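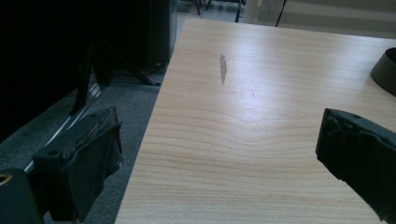 Chapter 6
Surfaces and Wear

Any product that people touch will change with use. Edges round off, colors fade, coatings thin out, and small marks collect in the places that get the most contact. A designer who chooses a surface is also choosing how the product will look after several years, whether or not that was part of the plan. This chapter covers how surfaces wear, how wear is measured, and how the choice of a finish affects the cost of owning a product.

Chapter 5 dealt with strength: how much load a part can carry before it bends or breaks. Wear is a different problem. A chair with a worn seat may be as strong as the day it was made. Most furniture, flooring and kitchen equipment is replaced long before it fails in the sense used in Chapter 5. It is replaced when the owner decides it looks bad, or when the surface can no longer be cleaned properly.

After studying this chapter, you should be able to:
Define abrasion, scratching, staining and fading, and tell them apart on a used part.
Describe the main layers of a coated or laminated surface.
Read the results of a rotary abrasion test.
Compare two finishes on the basis of cost over the life of the product.
Write a short surface specification for a simple product.

Key terms: abrasion, burnishing, coating, gloss, hardness, substrate, transfer mark, wear layer

Opening case: The Gravance tables

When the town library in Gravance moved to its present building, it bought 22 reading tables from a regional supplier, Liretti. The tables were offered with two tops. One was solid maple with an oil finish. The other was a printed laminate on particleboard, at a little over half the price. The library bought the laminate.

Six years later, Lesego Adams, who manages the building, was asked to prepare a replacement budget. Her first inspection showed that the damage was uneven. Tables near the entrance, where visitors put down bags and keys, had dull patches and fine scratches across the middle. Tables along the back wall had almost none. Two tables by the south windows had faded on one side but were otherwise sound. On a few of the tops a mark that had been reported as a scratch came off with a damp cloth and a little rubbing alcohol. It was a transfer mark — material left behind by another object, such as a shoe sole or a rubber foot — and the surface underneath was undamaged.

Adams sorted the tops into three groups: clean only, move to a low-traffic area, and replace. Five tables went into the last group. The supplier quoted 3485 dollars for five new tops, fitted. Refinishing was not possible. The printed layer of a laminate is very thin, and sanding it exposes the core.

The library then had to decide whether to buy the same laminate again. Parveen Rana, the town's purchasing officer, asked for a comparison with the maple. An oiled maple top can be sanded and re-oiled, but it needs that attention every year or two in a public room, and someone has to be paid to do it. We will return to her figures in Section 6.5, where you will work through the comparison yourself.

6.1 What wear is

Wear is the gradual loss or movement of material at a surface caused by contact with something else. The definition leaves out fading, which is caused by light, and staining, which is caused by a substance entering the surface. All three are often found together on the same product, and they are often confused in complaints from users.

Abrasion is the most common form of wear. It takes place when hard particles or a rough surface slide across a softer one. In most buildings the particles are ordinary grit. Sand carried in on shoes is harder than nearly every floor and table finish in common use, so a single grain dragged under a box can leave a visible line.

Burnishing is a related effect in which rubbing makes a matte surface shinier. Little material is removed. The arms of a painted chair often show it, as do the most used keys on a keyboard.

Check your understanding

1. A matte cabinet door has a shiny area around the handle. Which term from this section applies?
2. Why did Adams clean the tops before sorting them into groups?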